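Growing Old at Teatime: a Conversation with Senad Vasić

If you were a child who came home from school, dropped your bag in the hall and put the television on before you had your shoes off, then there is a fair chance you know Senad Vasić's face rather better than you know your own uncle's. For most of his working life he was Tom Purkari, the young ferryman in Stenditz, the teatime serial about a river town where the boat was always late and somebody had usually fallen out with the baker. I watched it with my grandmother, who talked all the way through, and I should confess now that I was so nervous about meeting him that I got to his street far too early and had to walk round the block (twice, because it was a short block).

He opens the door in a cardigan and looks at me over his glasses. "You're thinking I've got old," he says, quite cheerfully. "Everyone does it. They look at me in the chemist's and I can see them doing the sums."

He was 50 when the serial ended, still playing a man the scripts insisted on calling "the lad". The whole thing ran to 3,311 episodes, a number he can recite because it was iced on the farewell cake. "I thought it was the price of the cake at first," he says. "It was a very large cake."

What he wants to talk about, and what I had come to ask about, is the return of Stenditz this spring, with a new young cast, a new ferry and Senad back on the jetty as somebody's grandfather. He had said no to it for a long while. The first letter came from the producer, Hideaki Murakami, and went behind the clock on the mantelpiece, where it stayed until his wife dusted.

"I wasn't being grand," he says. "I was frightened, if you want to know. When you've been on the screen every day, people don't see you change. It's like your own children, you don't notice them growing until the trousers are too short. But if you go away and then come back, well, there it is, all of it at once. All the years land on you in one go, and in close-up."

I told him that I had felt that jolt myself, with other people's faces, and that it was less to do with the actor than with me. If the ferryman has grey hair then I am no longer nine and my grandmother is no longer in the chair by the window. He nodded at this for some time.

"That's it, you see. They write to me and they say, oh, you've aged, and I used to be a bit hurt. Then I noticed that the next line of the letter was always about themselves. Where they used to live. What their mum gave them for tea while it was on. One man sent me a drawing of his old sitting room, with the sofa marked, and an arrow to show where he lay on the floor. It's a lovely thing to be sent. I've got it upstairs."

He made me a pot of tea then, and told me a long story about the original ferry, which was only half a boat. The side facing the camera was beautifully painted and the other side was scaffolding poles, and in all those years no director was allowed to shoot it from the left. The river was real enough, a slow bit of the Sturis with a great many flies, and in April it was so cold that the cast wore wetsuits under their summer shirts. "Look at the early ones," he said. "We all have marvellous thick necks."

I asked whether he watched them back. He does now, though he didn't for years. The old episodes have been turning up in the afternoons, and he sits down with them at four o'clock, much as I used to, and shouts at himself.

"I'm so slow! I can't get over how slow I am. I come through a door as if someone's paying me by the hour. And the hair — I was terribly proud of that hair, I had a little pot of something for it, and it looks like a hat." He was laughing by now, and so was I. "But I'm fond of him. I used to find him embarrassing and now I look at him as if he was a nephew. I want to tell him to stand up straight and ring his dad." 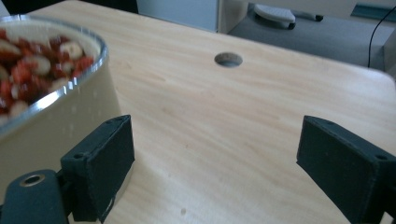 Chie Kawaguchi says the hair was nothing of the kind, that it was the best hair on television at that time of day, and that half the letters in the studio post room were about it. She also says, when I ring her a few days later, that Senad has never once been slow through a door in his life, and that the scripts were so short in the first years that the actors were told to take as long as they liked over everything. "We had to fill the time somehow," she says. "I once spent most of a scene folding a tablecloth."

She isn't in the new version. She was asked, and she thought it over, and decided that she would sooner be remembered folding the tablecloth. There are no hard feelings, and she has already sent Senad a list of things he did wrong in the first episode.

He thinks she is right about most of them. He found the work much quicker than he remembered, and he was shy of asking people to repeat themselves. In the old days a scene was rehearsed all morning and recorded after lunch. Now he has his lines changed on the jetty, with someone holding an umbrella over the page, and they are off. It took him until the second week to get used to it. The person who helped most was Sosina Admasu, the actor playing his granddaughter, who had never seen the original and was quite open about it.

"I can't tell you what a relief that was," he says. "Everyone else was so kind and so careful, they looked at me as if I was a church. Sosina said, 'So were you in this before, then?' and ate my biscuit."

They have eight scenes together in the first run, and he says that by the last of them he had stopped holding his stomach in. There had been some talk of softening him up a bit, with lighting and so forth, and perhaps a darker moustache. He let them try the moustache. Nobody said anything, and then the sound man had to go and stand behind the van, and that was the end of the moustache.

"I thought, no, let them have a look. I'm an old man playing an old man. My own face will do the job perfectly well, it's turned up on time every day, it's done nothing wrong."

I asked him whether he minded being Tom to everybody, still, in the chemist's and on the bus. I had expected him to say that he did, a little, as actors often do, and he took a while over it and poured out the last of the tea, which had gone very dark.

He did other things, he reminded me. He did a season of plays by the sea, and he was a murderer once, in a Thursday night thriller, and a rather good one. People stopped him in the street for weeks afterwards to say that they had known all along it couldn't be him because Tom would never do such a thing. He was annoyed about that for some years and isn't any more.

"A woman came up to me outside the library," he says. "She was my age, or a bit more. And she held on to my sleeve and said, 'Did you ever get that rope mended?' There was a rope, you see, in one of the stories, the mooring rope was going, and I think the writers forgot about it. It just never came up again. And she'd been worrying. So I said yes, I got it mended, it's fine now. She was ever so pleased."

I asked if the rope might be mentioned in the new series. He got up to look for his script, which he thought was in the kitchen and was in fact under the cushion I had been sitting on all afternoon, and he turned the pages until he found the place, and he showed me, and made me promise not to say.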